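Do Latch Boxes Teach Latches? Final Report, Play Materials Project
Gaëtan Tessier, 21 February 2019
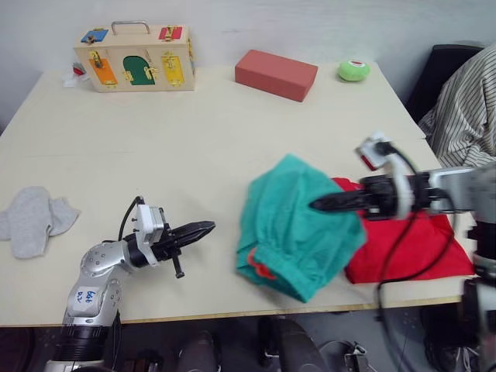
1. What we wanted to know
Sellers of wooden latch boxes say the toys build "fine motor skills." Our group doubted that the claim could be tested in one term, and I still doubt it. We settled for a smaller question. Does a child who opens one latch open the next one faster, or does the child just like the colors?

2. Materials
The box is the suitcase kind, with a metal handle on top. Orange, green and yellow doors are on the front, and a blue and a red panel are on the top. The latches and hinges are small. For comparison we used plain soft items: a salmon-red foam block, a round lime-green sponge, and a teal-green and a red cloth for bunching and spreading.

3. What we did
We ran 15 sessions at the Irkley play center and timed 208 latch attempts with a phone. Each child had 4 minutes with the box, then the same with the soft items. Two of us kept separate notes.

4. Results
Times on the second latch were shorter in nearly 37 percent of the pairs. That sounds like something until you ask what happened in the rest, where they stayed the same or got longer. The green door was tried first more often than any other. It is in the middle and has an arched top, so color may have had little to do with it.
The cloths held attention longer than I expected. I would not build a theory on that either.

5. Problems
We never changed the order, so the soft items always came when the children were tired. Our two sets of notes disagree on what counts as "open." A door left ajar was a success in one and a failure in the other, and we have not fixed this in the table.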